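Cubes and trays go on trial at Witedstead

WITEDSTEAD, 4 April 2018 - Small white cubes, small black box, plain wooden table. Thats most of the kit for the new sorting table at the Witedstead hall, which opened to visitors this morning. Entry free, donations welcome.

Cubes go in the open tray, then out again, then back in. Simple stuff. Organizers say the appeal is exactly that, and the first visitors stayed longer than expected. 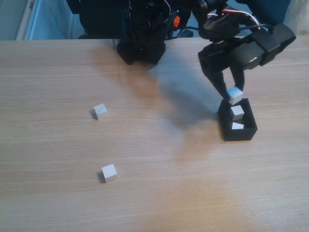 Money came from Gekament, which put up 300 dollars, plus another 233 from the door at last month's swap meet. Most of it went on the table. The rest on boxes, and a spare set of cubes still in the mail from Onishi.

Siebe Smits, running the sign-up sheet, said roughly 50 people had put their names down before lunch. Slots are short and groups are kept to 5. Kids under eight need an adult with them. No food near the table please, the wood marks easily.

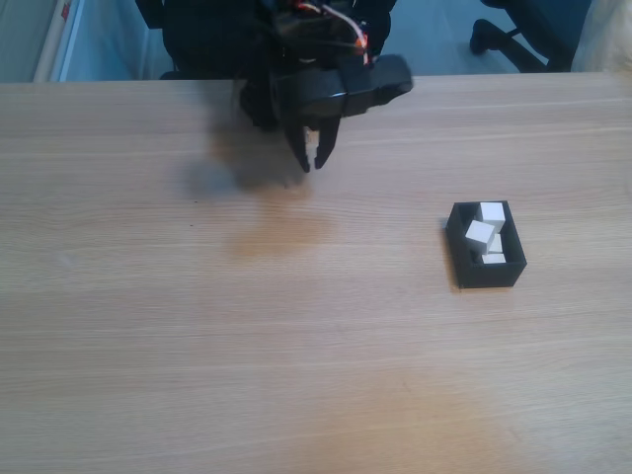
Kazimiera Kurek wrote in to ask for evening hours, saying anyone with a day job is going to miss the whole thing. She also wants a second table, a lower one, for people who would rather sit. Smits said evenings are being looked at, no promises. A second table would have to wait untill September, when the Willetti room frees up.

Doors open at ten, side entrance only. Parking behind the hall, not on the grass.
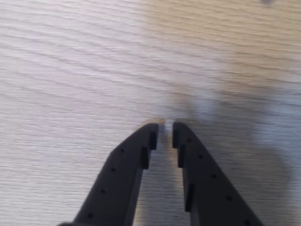
Light wood grain on the tabletop at Witedstead.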